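Gripper width from the two finger tags jumps when I squeeze something soft
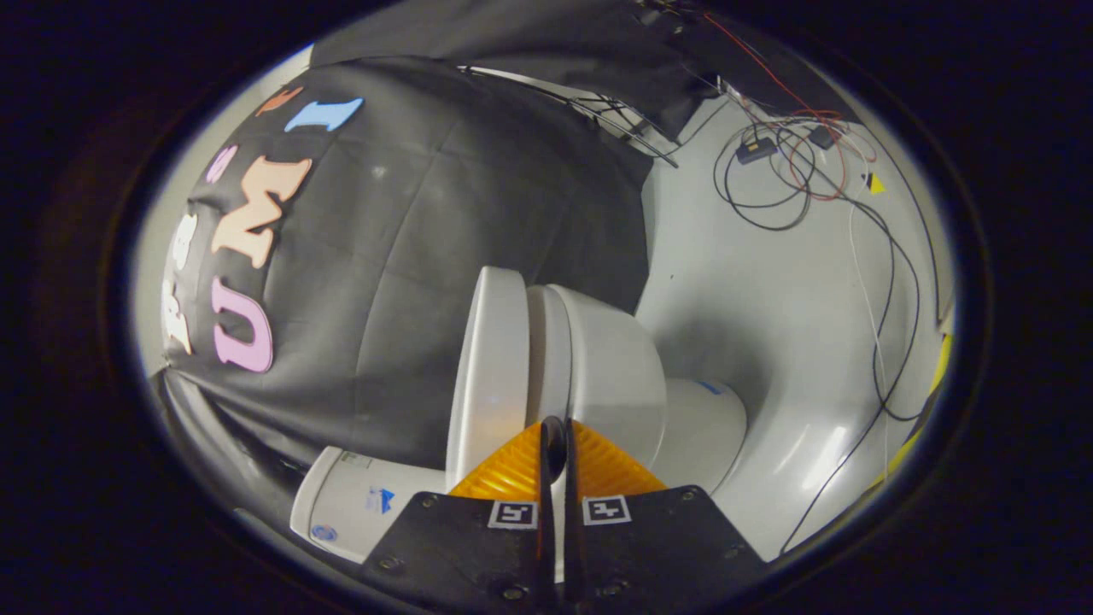

Fingers on the orange ribbed thing, arm right behind it.

Hi all! I'm running the Trandano tracking node on recordings from my hand-held gripper and trying to get a clean opening width out of the two small tags. With the fingers wide open it's lovely. Then I close on something squishy and the width starts hopping by 3 mm from one reading to the next, and my policy learns to twitch (it's kind of funny to watch, but no). I've redone the fisheye calibration twice, with 200 images the second time. Exposure is on auto. Is this a filter problem or am I feeding it garbage?
Villalobos

Jarkeo
Both, probably! Look at your raw corners before you touch any filter. Your tags sit way down low, where a fisheye bends things the most, and if your calibration board never made it down there then the model is just guessing in that spot, no matter how many images you took. I had the exact same hopping and I fixed it by reshooting with the board shoved right into the bottom of the view for half the set. Also lock the exposure. All that black cloth next to a bright gray surface makes auto go up and down, and the white squares bleed into the black ones when it does.

After that, a median over 15 readings is plenty for training data, as long as you run it offline and centered. Don't use the same thing live or you'll get lag and your grasps will close late.

Gistirthorpe
just use a kalman filter

Darlene MacDonald
Agree with Jarkeo on the corners. One more thing to try: check whether you're dropping one tag now and then. The Trandano node I have holds the last pose for a lost tag, so you get one fresh side and one stale side, and the width you compute from that is nonsense. I throw out any reading where the two timestamps differ by more than 20 ms and interpolate over the gap. It's a four-line change in the width script.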